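Cleaning and Storing Jewelry at Home

Most everyday pieces can be kept in good shape with dish soap, warm water and a soft brush. The main thing is knowing which stones and metals can go in the bowl and which ones can't. If you aren't sure what a stone is, treat it as a delicate one until a jeweler has looked at it.

What you need

A small glass or ceramic bowl
Mild dish soap without bleach or moisturizer
A soft toothbrush kept only for this
A lint-free cloth
A folded towel to work on

Rings with hard stones

Diamonds, sapphires and rubies in gold or platinum are the easy ones, as long as the stones haven't been glued, dyed or filled. Put a few drops of soap in a bowl of warm water and let the ring soak for 13 minutes or so. Brush behind the stone first. Hand cream and soap film collect there, and a ring that looks dull from the top is usually dirty underneath. Rinse in a second bowl, never over an open drain, and pat dry.

Check the prongs while the ring is still on the towel. Hold it next to your ear and tap it lightly with a fingernail. If you hear a rattle, stop wearing it and have the setting tightened. A prong that catches on a sweater also needs attention.

Pearls, opals and turquoise

Don't soak these. Wipe them with a cloth that has been dampened in plain water and wrung out well, then with a dry one. Pearls should be wiped each time they come off, and put on after perfume and hairspray have dried. Lay a strand flat to dry. If the silk between the pearls looks gray or stretched, it's time to restring. Tamara Vlad, who restrings for the Parkholm shop, suggests having a strand you wear weekly checked every November, before the holidays get busy.

Silver

A treated polishing cloth takes care of light tarnish. Rub in straight lines and keep turning to a clean part of the cloth. Don't wash the cloth, as this takes out the polish. For chains, pull the length through a fold of the cloth a few inches at a time.

Skip the foil and baking soda bath on anything with a darkened pattern. It will lift the dark finish out of the grooves along with the tarnish. Toothpaste scratches and should be left in the bathroom.

Storing it

Keep pieces apart. A diamond will scratch gold, silver and nearly any other stone it rubs against. Small zip bags work well for silver with the air pressed out, and a strip of anti-tarnish paper can go in each drawer. Pearls and opals want a fabric pouch, as they do badly sealed in plastic for months.

Fasten chains before putting them away. A fine chain can be threaded through a drinking straw and clasped on the outside – it won't knot. Keep everything out of the bathroom and off sunny windowsills.

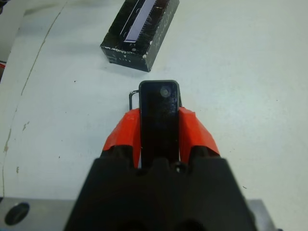

Black box with a pale label strip on top.

Label boxes on the outside so you aren't opening every one to find a pair of earrings. Write what it is and when it was last cleaned. Paper labels peel after a while, so press the corners down again when you dust.

Knots in a fine chain

Lay the chain on a plate and put a drop of baby oil on the knot. Work it open from the middle with two sewing needles. Don't pull on the ends. Wash the oil off with soap and water afterward.

When to take it to a jeweler

Bent prongs, a worn clasp, a cracked stone or a ring that has gone out of round should all go to the bench. Take an insured piece in every 3 years for a new appraisal too, and keep the paperwork somewhere other than the jewelry drawer.

Updated October 23, 2021 by Lindsay Tawhiri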